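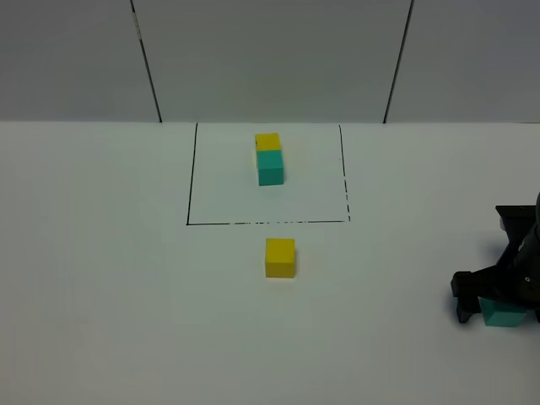
Section 5. Comparing Two Grippers on the Cube Test

Use this section after the arm has been bolted down and homed and the controller passes its self-check. The procedure compares the Veres parallel gripper with the Flilevano gripper on the same arm, with the same camera and the same cubes. Run it once in full for each gripper. Change nothing else between runs.

The Castuvness controller stores both gripper profiles. If only one shows up in the menu, load the other from the Drulex set-up disk before you start.

5.1 Preparing the table

1. Wipe the tabletop and let it dry.

2. Draw the work area with a thin black marker, using the back edge of the table as the fourth side. Small gaps in the line do not matter. The software does not read the line. It is for the operator.

3. Set out two yellow cubes and two teal cubes. Any starting layout is allowed, inside or outside the outline, as long as the fingers can open around each cube.

4. Write the layout on the run sheet. Use the same layout for both grippers.

Note: Cubes placed one behind the other are harder to pick than cubes set apart. Include at least one such pair if you expect crowded layouts in normal use.

5.2 Fitting the gripper and loading its profile

1. Press Stop on the controller and wait for the status light to go out.

2. Fit the gripper to the wrist flange and tighten the screws evenly.

3. Connect the gripper cable, then switch the controller back on.

4. Choose Tools, then Gripper, and select the matching profile.

5. Set Close Delay to 2000 ms for the first run. You can shorten it later.

CAUTION: Keep hands off the table whenever the status light is on. The fingers can close without warning during profile loading.

5.3 Scoring a run

The target for this test is two stacks, each with a teal cube below and a yellow cube on top. Score the stacks only after the fingers have let go and the gripper is clear of them. One stack belongs inside the outline and the other outside it, toward the front of the table. Start the timer when you press Run and stop it when the second stack has been released.

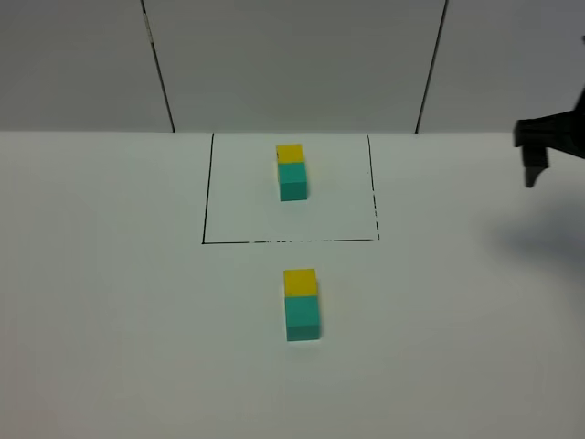 Scoring is done from the fixed camera view, so that both grippers are judged from the same angle. Move the arm to the side before you save the still. Both stacks should be in full view with the gripper off to the right, as they are here, and a soft shadow on the table does no harm. If the gripper covers any part of a stack, jog it farther out and save again.

Enter one of these results for each stack:

Good – the top cube rests on the lower cube and stays there after release.
Shifted – the top cube stays on but hangs over one side far enough to notice.
Failed – the top cube falls, or the lower cube is knocked out of place.

Note: Do not straighten a stack by hand before scoring. A shifted stack is a useful result, and it often points to a finger that is opening late.

5.4 Checking clearance close to a stack

Stacks near the front are reached with the arm bent over the table, and the wrist camera and its cable come along with it. Run this check at slow speed before the first timed run, and again after any change to the cable or the camera bracket.

1. Set Speed to Slow and keep one hand on the stop button.

2. Jog the open gripper down around the front stack. Halt before the fingers touch the table.

3. Look along the table from the side. There should be a visible gap between the camera housing and any stack behind it.

4. Follow the camera cable from end to end. It may arc above the wrist, but it must not pull tight or rub on a cube when the arm turns.

5. Raise the gripper straight up. If a cube lifts or drags, open the fingers one step wider in the profile and repeat from step 2.

CAUTION: The fixed camera can show the cable passing in front of a cube when the two are well apart. Confirm by eye before you change the cable ties.
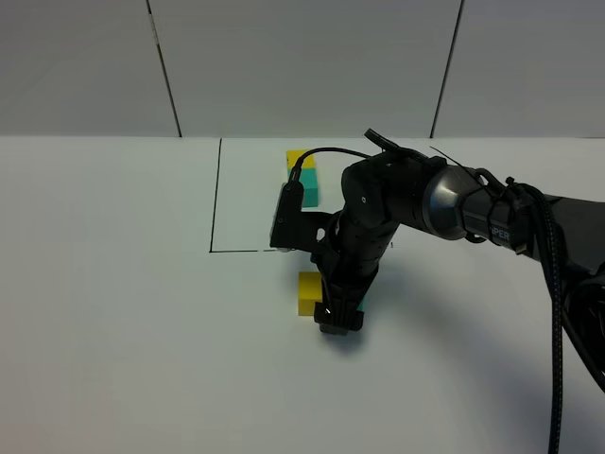 5.5 Recording the comparison

1. Save the run log under the gripper name. Log names may not contain spaces.

2. Copy the time and the result for each stack to the run sheet.

3. Swap grippers as described in 5.2 and repeat the test from the same starting layout.

4. Open Compare on the controller and select both logs.

If Compare shows error 109, the two logs were made with different Close Delay settings. Set the delay to the same value for both profiles and run the second gripper again – editing the log by hand does not clear the error.

Keep the run sheets with the machine. You will need them if you ask Drulex for replacement fingers.

Section revised 2018-02-24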